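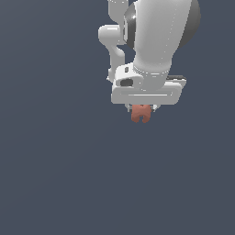
September, notebook 2, after lunch

Finally got the leftover-medicines sheet into one piece! Started from the Lumanlan pharmacy take-back bags, which we've been logging by label only (no names, no addresses, labels blacked out before they reach us). 100 packs logged as of this morning and I'm thrilled with how readable the list is now that the spelling is sorted.

What jumps out is the repeats. So many packs are barely started. Somebody gets a full box after a minor procedure, takes a tablet or two, and the rest sits in a cupboard until the expiry date goes by. I'd half expected it for the painkillers, but the stomach tablets are just as bad, and a lot of those look like they were only ever meant for a few weeks.

Split the columns like this:
- dispensed / left over
- on its own or with other medicines in the same bag
- expired or not
- repeat sticker, yes or no

The second column is my favourite. One bag had 9 different medicines in it, and at least a couple of them I'd want a pharmacist to look at side by side. Flagged it in the margin, purple pen.

Asked the Ploseren group whether they'd try the same columns on their bags, so we could put the two lists next to each other. 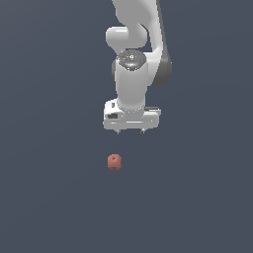

Ploseren wrote back that they like the columns but don't trust "left over" as a measure of overprescribing, as people also stop early when the side effects are rotten, and a half-full box can't tell you which it was. They'd want a short slip in each bag asking why.

Great point, and I wish I'd had it a month ago. Drafted a slip straight away: felt better, felt worse, doctor changed it, forgot, other. Five boxes to tick and a line for anything else. Must fit on a card small enough to go in the bag without folding. Baltum can print them on the thicker stock and the proof already looks good, though the "other" line needs more room.

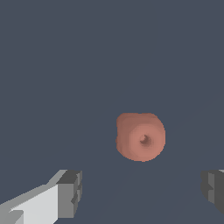

The old bags stay in the log, but in their own tab, so they don't get mixed up with the ones that have slips. Asum is keen to start with the new cards too, and has more than 12 bags waiting in the back room. Lovely!

To do:
- fix strengths entered as mg where the label says mcg (rows near the bottom, my typing)
- ask if the repeat stickers mean the same thing at both pharmacies
- colour for "doctor changed it", something that isn't purple
- send Ploseren the final card wording before it goes to print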